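Giving up the second car
18 January 2026

We sold the second car in October. It had done 16 years, most of them with us, and the garage in Dastow wanted 219 pounds just to get it through another test. I'd put the decision off since the spring. In the end it took one phone call and a man with a trailer.

The first fortnight was awkward. I work at the Vavent end of town and the bus goes every 20 minutes until six, then once an hour. I missed it a lot. I now keep the timetable on the fridge and leave the house earlier than I think I need to.

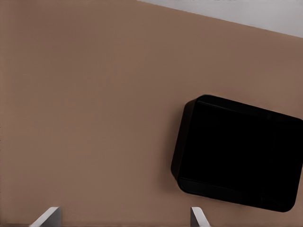

Cường Thân wrote that the hourly evening bus is what made him buy a car again after nearly a year without one, and that he would have held out if the last one ran later than half past nine. He also asked if I'd looked at the lift share board at Dromora. I hadn't, but I have now, and there is one person on it going my way on two mornings a week.

Money is the part people ask me for. The insurance and tax have gone, and so has the parking permit. Against that there's a bus pass, and taxis, which I've used five times, mostly in heavy rain. We're better off by a fair bit each month, though I haven't worked it out properly.

Shopping needed more thought. I used to do one big trip and fill the boot. These days I stop at the greengrocer by the bus station and buy what I can carry.

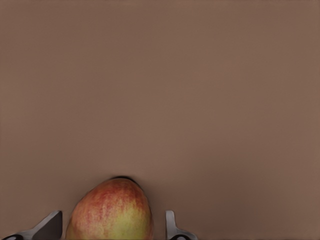
The heavy things, like flour and washing powder, wait until the other car is free at the weekend. We run out of milk more than we did.

What I miss is going to see Mum on a whim. It's two buses with a wait in between, so I ring first and stay longer. She says she prefers it. I'll see how I feel once the road works at the bridge start and the bus gets sent the long way round.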